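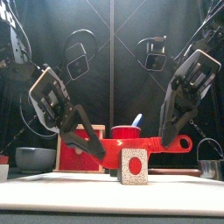 Home Shop Play Kitchen Pans and Pots Spare Parts Delivery Contact

Flomholm play pan with long handle, red

The Flomholm is a pan for the play kitchen. It is made for children from three years, and it has the long handle that many parents have asked us for. A short handle looks sweet in a shop, but the child holds it very near to the pan and has not the same feeling as with a pan from the real stove. With the long handle there is place for both hands, and also for the hand of a little brother or sister who wants to help.

We sell the pan in one color only, red. In earlier years we had also a green one and a cream one, and they stayed on the shelf so long that we stopped with them. Customers who still look for the green pan can write to us, sometimes one comes back from a kindergarten order.

What the pan is good for

Children use it for eggs, pancakes, soup, and for things that we don't want to know the recipe of. The rim is raised so that play food stays inside when the child walks across the room with it. Our felt pancakes from the Mallik series fit flat on the bottom of the pan. The Mallik vegetables fit also, but the big carrot will stick out over the rim, and for this one we recommend the Standum pot, which is deeper.

The pan can stand alone on a table. We mention this because of the first version, where the handle was too heavy and the pan tipped backward when it was empty. A customer sent us a very friendly letter about it in August, with drawings, and in the new version the weight is moved to the body. If you have the old version at home and it tips, please write to us and we will exchange it without cost. You don't need the receipt. The old version has no letter F on the bottom, the new one has it.

Please note: this is a toy. It must not be put on a real stove, in an oven or in a microwave, also not for a short moment. It is not intended for real food. A few raisins or a dry cookie will do no harm, but please wash the pan afterward.

Measures and details

Length with handle: 29 cm
Color: red
Age: from 3 years
Content: one pan, without play food and without lid
Order number: FL 40

The measure is taken from the outer rim to the end of the handle. If you want to hang the pan in a play kitchen, please measure the free space below your hook first and add a little, so the child can lift the pan off without pulling the hook from the wall. In our own Standum play kitchen the hooks are placed high enough. In older play kitchens from other makers they can be too low, then the pan hangs down on the burners. In this case it is better to lay it in the cupboard with the handle to the back.

A lid for this pan does not exist at the moment. The lid of the Standum pot is too small and falls in.

Cleaning

Wash the pan by hand with water up to 40 degrees Celsius and a drop of ordinary dish soap. A soft sponge is enough. Please don't use the green side of the sponge, it takes the shine from the surface, and after this the paint from felt pens goes in more easily. Felt pen that is still fresh comes off with soap. For older marks, try a paste from baking soda and water, leave it for a few minutes and wipe it away with a cloth.

Don't put the pan in the dishwasher. One time will perhaps go well, but the salt and the heat will make the red dull, and we can't take back a pan that was washed in this way.

For kindergartens that must disinfect their toys, the usual wipes without alcohol can be used. With alcohol we have made no good experience.

Does it fit with the other things?

The pan belongs to the same family as the Standum pot and the Cuautle comal, a flat plate for play tortillas. All three can be used on the same play stove at the same time, if the stove has at least two burners and you turn the long handle to the side. The child will turn it to the front, we know. You can also make from this a small lesson: on the real stove the handle of a pan should never point to the front, where someone can catch it in passing. Many children learn this faster in play, and then they correct their parents.

The Mallik spatula is the right length for this pan. The wooden spoon from the Standum set is a bit short but can be used.

Price and delivery

The pan costs 29 dollars. Shipping is calculated in the cart. We pack in cardboard and paper, the handle gets an extra sleeve of cardboard, please look inside the sleeve before you throw it away, the care card is there too.

Orders are sent within 7 working days. Before the holidays it can take longer, as we pack everything in our own storeroom. For kindergartens and schools we offer a price for larger quantities. Write us how many pans you need and to which address, and you will receive an offer by e-mail.

You can return an unused pan within 40 days. If something on the pan is broken when it arrives, please send us a photo of the pan and of the box. We don't need the pan back in this case.

Questions that we receive often

Can we buy only the handle? No. Handle and body are joined firmly together, a loose handle would be dangerous for small children.

Is the pan loud? It depends on the floor. On tiles, yes. A small rug in front of the play kitchen helps a lot.

Can it go in the sandbox? It can, and it is a good sandbox pan, but the sand will scratch it. If you have two children who don't agree about this, buy one for inside and one for outside.

Will you make it also for left-handed children? The handle is the same from both sides, so it is fine for them already.

Page last changed: 25 November 2018. The red pan is in stock.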